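Before you bring any polish near a wooden desk, take everything off it and look at the surface from the side, with the lamp on. I learned this order of work after I made sticky marks on my own desk in November, and I would like to save you the same trouble.

## What you need

- two soft cotton cloths, one for damp and one for dry
- a bowl of warm water with a few drops of dish soap
- a small soft brush for the mouse
- Fandeo wood wax, or another wax for finished wood

## Steps

1. Unplug the mouse, or switch it off if it is wireless. Put it aside with the other small things.
2. If you keep a vase on the desk, empty it in the sink and dry the bottom well. A damp vase leaves a ring.
3. Wipe off the dust with the dry cloth. Go along the grain, never across.
4. Wring the damp cloth very hard and wipe again. Do the area under your wrist twice, there is always more grease.
5. Wait 8 minutes, then dry any place that still feels cool to the hand.
6. Put on a thin layer of wax and buff it.

The wax must be thin. My first time I used too much, and the desk looked beautiful but the paper stuck to it for three days.

While the wax rests, clean the mouse. Brush the gap between the two front buttons and the scroll wheel, where the crumbs like to go. A mouse with an angular shell has many small lines, so work slowly and do not push water into them.

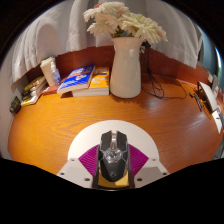
*Black mouse over the wooden desk, with the cream-white vase toward the back.*

Now you can arrange the desk. I put the vase far from the hand that moves the mouse, toward the back and a little to the right. Leave free space in front of it, and check that your elbow does not meet anything when you turn.

If your desk has an oil finish, do not use wax on it before you test a hidden spot. For white water rings I tried Divlow cream, and it helped only with the fresh ones. The old ring is still there, under my notebook.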